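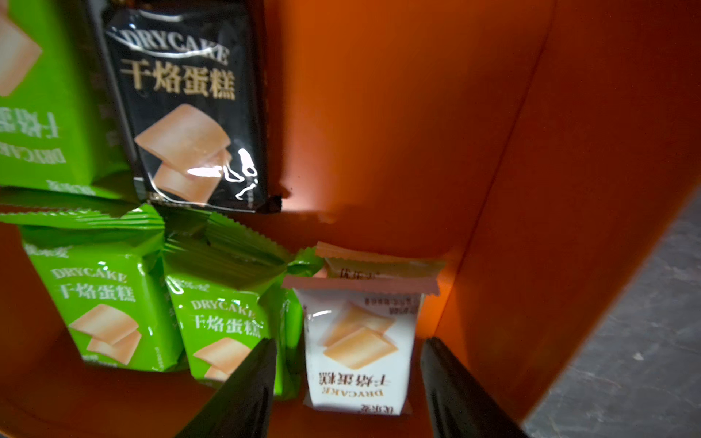 # Flilell open day: snack packing demo

Category: Robotics / Demos & Events

Recordings from the July open day at the Bullgate workshop, where visitors watched a two-arm cell handle wrapped DRYCAKE packets and an orange tray. Finn Reuter ran the cell. Hiu-tung Yen looked after the recordings and wrote these notes.

## What is in the set

- 466 episodes, one folder each
- 3 camera views: two at the wrists, one fixed
- Joint positions and gripper state for both arms
- A short text label per episode

The packets come in several wrapper colors. Staplers and other desk items were left on the table during the demo.
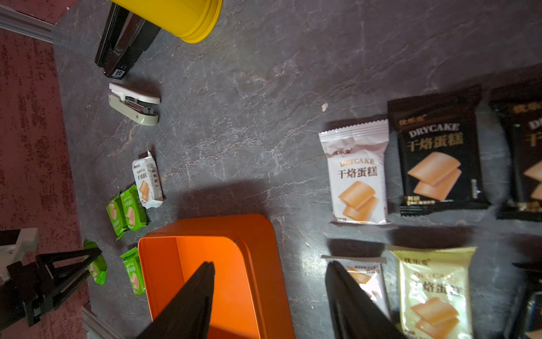
Both arms share one table and can reach the tray. Visitors were allowed to move packets between runs, so starting layouts differ from one episode to the next. Episodes stopped by hand are kept and marked `stopped`.

## The fixed view

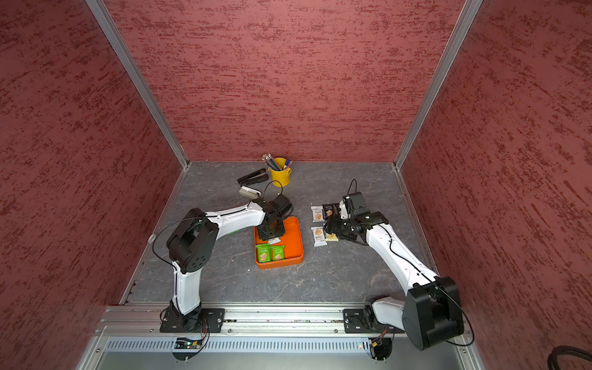
Left gripper at the tray, right gripper holding a dark brown packet.

## Known problems

Glossy wrappers give strong glare in the wrist views. Episodes 1 to 100 were logged with the old Afridi driver and have no gripper force values.

## Use

Files load with the Plener reader, version 3 or later. Set the cache limit to 1,000 MB or more before opening the video. Send corrections to Hiu-tung Yen, with the episode number.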